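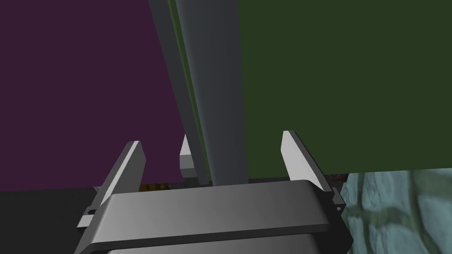

The idea behind domain randomization is that if you train a robot in enough ugly rooms, the real one will come as a relief. At Flulach, the simulator that a small team at the Verbeke lab has been building for two years, ugliness is taken seriously. Walls arrive in plum and forest green. A gray beam drops down between the open fingers of the gripper, and cobblestones turn up next to it, at a scale no mason would sign off on. The software that picks all this is called Closon, and it has the taste of a landlord with leftover paint.

The point is to stop the robot from getting attached. A policy trained in one tidy virtual kitchen learns the kitchen. It decides that cups live in front of beige, and the first time it meets a cup in front of blue it behaves as if the cup had been stolen. Change the beige every few seconds and the beige stops being a clue. What's left, with luck, is the cup.

Luck has been measured. The lab trained one policy in a single well-kept room and another across 700 rooms of Closon's choosing, then sent both to a real workbench to pick up things they had never met. The well-kept policy managed 2 percent of its grasps. The other one managed 63, and dropped the rest with what I can only call confidence.

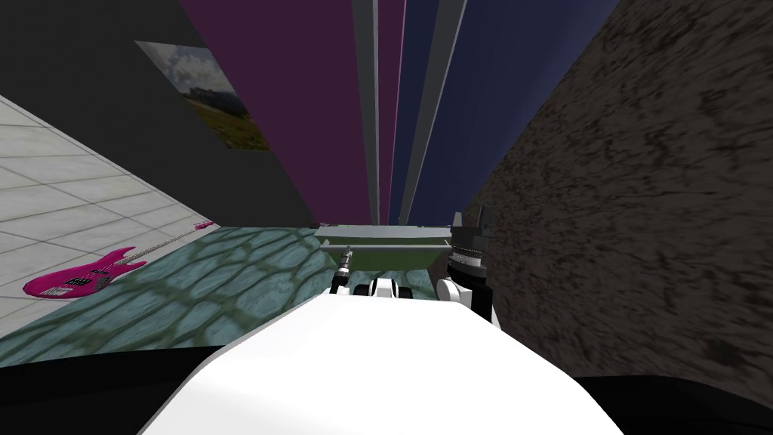
Sixty-three is a number you can publish but wouldn't want carrying your dinner. The failures bunch up around shiny things and thin things, and a fork is both. Flat, even simulated light doesn't teach a machine much about glare, so the next version, Unier, will randomize the lamps as well as the wallpaper.

I asked whether the rooms could get any worse. They could, I was told, starting in April. There is a folder of carpets.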